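Chapter 11
Waiting in Line

Learning aims
By the end of this chapter you should be able to explain why queues form, compare the single queue with the multiple queue, and say what a fair wait might mean to somebody at the back of one.

Most people believe they are good at queuing and that the rest of the population needs supervision. The belief survives any amount of evidence. It survives picking the shorter of two lines at the supermarket and then watching a customer at the front of it open a purse full of coppers.

A queue forms when people arrive faster than they can be served, even if only for a while. The words 'for a while' matter. The post office at Prunham can deal with 12 customers in a quarter of an hour and rarely gets more than that, yet it has a line out of the door most mornings. Customers do not arrive at neat intervals. They come in clumps, usually just after the bus.

We begin with the simplest case, one line and one counter, and then add counters until the sums become unpleasant. Section 11.2 looks at the choice every shop has to make: one long line feeding all the tills, or a separate line for each. The single line is fairer and looks dreadful. When the Jollton ferry office switched to it, passengers complained that the queue had doubled in length, and were not much soothed to hear that it moved twice as fast.

Section 11.3 turns to feelings, a subject that early writers on queues left alone. An idle wait feels longer than a busy one, and a wait with no known end feels longest of all - as anyone who has rung a gas company in January will know. Kravchuk's department store put mirrors beside its lifts and complaints fell, though the lifts were as slow as ever.

You will need the averages from Chapter 4 and a watch. Some patience would help, but the course does not require it.

Before you read on
Think of the last queue you left before reaching the front. What made you give up, and did you go back later?
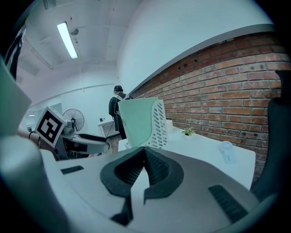
Figure 11.1 A person standing farther back in the room.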